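Notas de la ponente. Charla «Comprar pinzas sin arrepentirse hasta el segundo trimestre». Elif Naz Oral, Sernevach.

(Esperar a que se sienten los del fondo. No empezar con el chiste del proveedor, que Volkan ya lo contó en la sesión anterior.)

Presentarme en una frase. Llevo las compras de equipo de un grupo que recoge datos de manipulación en casas. Mi trabajo consiste en decir que todavía no y firmar dos semanas después.

Primera cifra: 695 euros por pinza de mano. Dejarla en pantalla. Es el precio que Hendriks puso en la oferta, y durante una tarde entera fuimos felices con él. Luego leímos la segunda página: almohadillas de repuesto, 60 euros el juego; portes aparte; calibración aparte. El adjetivo «completo» del catálogo se refería, por lo visto, a la caja.

Contar lo de Remzi Tuncer: presupuestó las pinzas de una en una. La ropa se dobla con dos manos. Pedimos por pares desde entonces y la hoja de cálculo tiene una columna que se llama «Remzi». Él lo lleva bien.

Aquí, pausa. Beber agua.
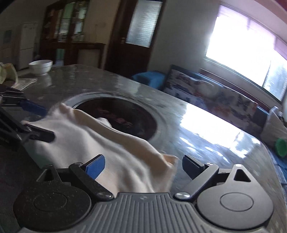 ¿Conviene alquilar el primer lote o comprarlo? Alquilar, mientras no se sepa cuántas horas a la semana se va a usar; nosotros compramos en noviembre y las primeras semanas las pinzas vivieron en un armario con llave.

Segundo bloque, las tareas. Una tela sobre una mesa parece trabajo barato hasta que se cuentan las horas de quien la estira. En nuestro presupuesto las personas pesan más que los aparatos, y eso no sale en ningún folleto. Dzintra Lukoševičius calculó 432 horas de recogida para el proyecto Unano. Dirección le preguntó si no podían ser menos. Ella contestó que sí, con menos datos. Se aprobaron las 432.

(Si se ríen, seguir. Si no se ríen, seguir más deprisa.)

Tercer bloque, lo que pondría hoy en la solicitud:
Pinzas por pares, más un par de reserva.
Almohadillas para todo el proyecto, en el mismo pedido.
Desplazamientos y tiempo de montaje en cada casa.
Una partida de imprevistos con otro nombre, porque «imprevistos» es lo primero que tachan.

Comparar con la oferta de Sarico: más cara por unidad, repuestos incluidos, plazo de entrega optimista. Erdal Yazıcı la defendió con entusiasmo y perdió por 50 euros de diferencia en el total. Sigue mencionándolo en las reuniones. No dar aquí mi opinión sobre quién tenía razón, que está sentado en la tercera fila.

Pasar a preguntas. Si alguien quiere saber cuándo se amortiza todo esto, remitir a Dzintra. La plantilla de presupuesto se la mando a quien deje el correo en la hoja de la entrada, con la columna «Remzi» incluida.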